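# The Nuvum Tetix, after a whole winter and spring of songs

*July 2021*

So I finally bought one of the little recorders everybody at the Wedside open mic has been carrying around, and I've had it long enough now (since February!) that I think I can say something useful about it. The short version is that I like it a lot and I want to throw the battery door into the sea.

A bit about me first, so you know whose ears you're borrowing. I write songs on an acoustic guitar, mostly slow ones, and I sing them in a voice my sister once described as "pleasant from the next room." I'm no engineer. For years I recorded on my phone, propped against a coffee mug, and if something came out well I'd try it again on the laptop, get lost in the menus, and end up answering email. What I wanted was a box with a red button on it. The Tetix has a red button on it.

## What it is

It's a four-track recorder, small enough for a coat pocket if you have big coats, with 2 inputs on the back and a pair of built-in mics on the front. You get a fader for each track, a pan knob for each track, and a single tone knob that works on the whole mix, which I thought was a bad joke until I'd used it for a week. Headphones go in the side. It writes to a memory card, and the card slot is under the same door as the batteries. I'll get to the door.

There's no touch screen. There is a screen, a gray strip with the time on it and little bars that jump when you play, and that's your lot. If you like to look at waveforms while you work, you'll be miserable. I found I listened better, and I stopped fixing things that weren't broken, like the breath before the second verse that I would absolutely have cut out on the laptop and which is now my favorite part of the song.

## The sound

The built-in mics are better than I expected and a little bright. My guitar is an old Carroll parlor, small body, all midrange, sort of a honky thing with a lovely bark when you dig in, and through the front mics it came across as itself, only with extra string noise. Moving the recorder down to knee height and pointing it up at the lower part of the guitar took most of that away. New strings made it worse again, so I've stopped changing my strings, and I feel fine about it.

Voice is trickier. Up close the mics pop on every P and B, and one of my songs has the line "paper boats and borrowed boots," so you can imagine. I ended up plugging in my own vocal mic and using the front pair for the guitar at the same time, and that's the setup I've stuck with. The preamps are clean enough until you get near the top of the gain knob, where you start to hear hiss. Quiet singers, take note. If you murmur, get a mic with a hot output or get closer to it.

One thing I love: when you push a track too hard it doesn't crackle like my phone did. It goes a bit thick and furry. I've used that on purpose for a harmonica part and it sounds like something off a thrift store 45.

## Bouncing

Four tracks isn't many, so sooner or later you have to bounce, meaning you mix what you've got down to one or two tracks and free up the rest. On the Tetix you hold the mix button, pick where it's going, and play the song through in real time. It works, the sound holds up, and you have to commit. There's one level of undo. One! I lost a perfectly nice harmony because I bounced, didn't like it, hit record to try a tambourine, and that was that, the harmony was glued under a guitar that was too loud.

The manual does warn you. I read the manual afterward.

Eimear Phelan came over to sing on a couple of things (if you've been to Wedside you've heard her do that spooky unaccompanied number that makes people put their forks down), and she took to it much faster than I did. She'd sing a line, sing the harmony, sing the harmony under that, and be holding out her hand for the tea before I'd found the right fader. She's also the one who figured out that you can tap in a marker with the stop button while it's playing. I'd been scrubbing through whole songs to find the bridge like a person winding a clock.

## The things that bug me

The battery door. It slides, and it has two tiny tabs, and the tabs do not want to line up with each other. You need to press at one end and push from the other, and if you're doing this at a gig in bad light you'll say words. One of my tabs has already gone pale and bendy. I expect to be using tape by the fall.

The metronome is a woodblock sound and only a woodblock sound. You can turn it down. You can't turn it into anything nicer, and it leaks out of open-back headphones straight into the mics, so there is a faint *tock tock* all through the quiet intro of one song that I've decided to call percussion.

File names. Every song is a number until you rename it, and renaming it means turning a wheel through the alphabet, letter by letter, with the lower case hidden after the punctuation. I have a song called "MARRO" on there because I couldn't face the W.

The power supply costs extra. It's 20 dollars, it's a plain USB brick with the Nuvum name printed on it, and the one from my old phone works exactly as well. Don't buy it.

And the knobs are close together. I've got thin fingers and I still nudge track three's pan when I'm going for track two's. A guy at the open mic has put different colored nail polish on his, and I'm going to copy him.

## What I've made on it

I've finished 9 songs since I bought it, and for me that's wild. In the few years before that I'd finished maybe a handful, and by "finished" I mean played once in front of my cat. Some of that is the long dark evenings, sure, but a lot of it is that I can switch this thing on and be recording before I've had time to go off the idea. It remembers the last song you had open. It remembers your levels. You sit down, you put your headphones on, and there you are in the same place you left it.

I put two of the songs up online and one of them has had 3,000 plays, which I keep checking like it's a pot of soup. Somebody left a comment asking what studio it was done in! It was done in my hallway, between the coats, with the boiler off.

If you're thinking about the hallway idea yourself, do try it. Coats are great. Anything soft and heavy close to you will tame that boxy sound small rooms have, and for the vocal I found that facing into the coats beat having them behind me. The bathroom was fun for one song, a sort of hymn, and terrible for every other one. The kitchen has a fridge in it and the fridge has opinions.

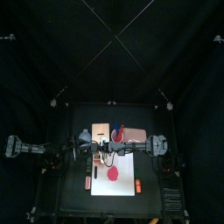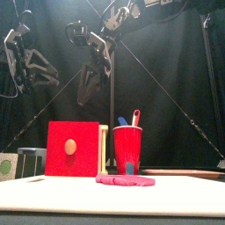
As for getting your songs off it, you've got two choices. You can pull the card out (see: door) or run a cable to a computer, and the cable is slow but painless. It shows up as a drive, each song is a folder, and inside are the separate tracks plus the mix if you've made one. Everything lines up from zero when you drag it into software, so if you've got a friend who's good at mixing you can hand over the folder and let them get on with it. I did that with one of Eimear's songs and it came back sounding huge, though I still play my own lopsided version more.

Would I tell you to buy one? If you record bands with drums, no, you'll run out of inputs before you've got the kit covered. If you already have a laptop setup you like and you get things done on it, also no, keep your money and buy strings. If you play one instrument and sing, and you've got a drawer full of half songs, then yes, I'd get one, and I'd look for it used first, as there are starting to be a few around with hardly a scratch on them. Check the battery tabs before you hand over any cash.

I'm hoping to get a small EP together before the winter, all of it on the Tetix, bounces and tocks and all. "MARRO" will be on there under its proper name.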